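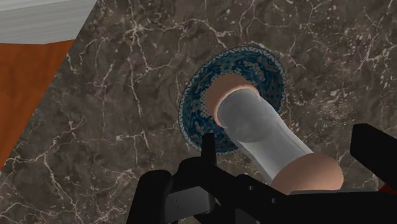
Dark marble with white veining, render. Veins heaviest across the upper middle.

Thursday, June

Stain tests on the offcuts, second round. Giorgia wants an answer for the Turninmont job before the slabs are sealed, so I've kept to the two sealers we have in stock, Bronach and the older Varkia.

Seven offcuts, all honed, all from the Cattaneo pallet. Wiped down with clean water last night and left on the rack by the window. Weighed each one this morning before starting. Piece 4 has a chip on the back corner from the saw, left it in as the face is sound.

Bronach on 1, 2 and 3. Varkia on 4, 5 and 6. Nothing on 7. One coat, 12 minutes, then buffed off with a dry cloth. Piece 2 went streaky and needed a second wipe - I think I'd put too much on.

Drops of olive oil, black coffee, red wine and lemon juice on each, same order left to right, watch glass over each drop. Cleaned off after an hour with water and a drop of washing-up liquid.

Results so far:
Oil: dark spot on 7, faint one on 5. Nothing on the others.
Coffee: light ring on 7 only.
Wine: ring on 7, and dull patches on all of them when held to the light.
Lemon: etched every piece. Sealer makes no difference to acid, same as round one.

Asmaa asked whether a second coat would help with the lemon. I don't expect it to, but she is going to try one on piece 3 after lunch. She also pointed out that the oil spot on 5 sits right over a vein, and I hadn't marked the veins before putting the drops down. Need to do that next time. Pencil on masking tape works, felt pen bleeds through.

Polishing out the etch marks: tried 1,000 grit wet on piece 6, by hand. Mark gone but the patch is now shinier than the rest of the face. Went over the whole piece to even it up, still not a good match with 1.

To do
- Reweigh all seven tomorrow morning
- Poultice on 7, leave overnight under film
- Ask Giorgia if the Turninmont people have been told about lemon and vinegar
- Order more Bronach, one tin left, job number 333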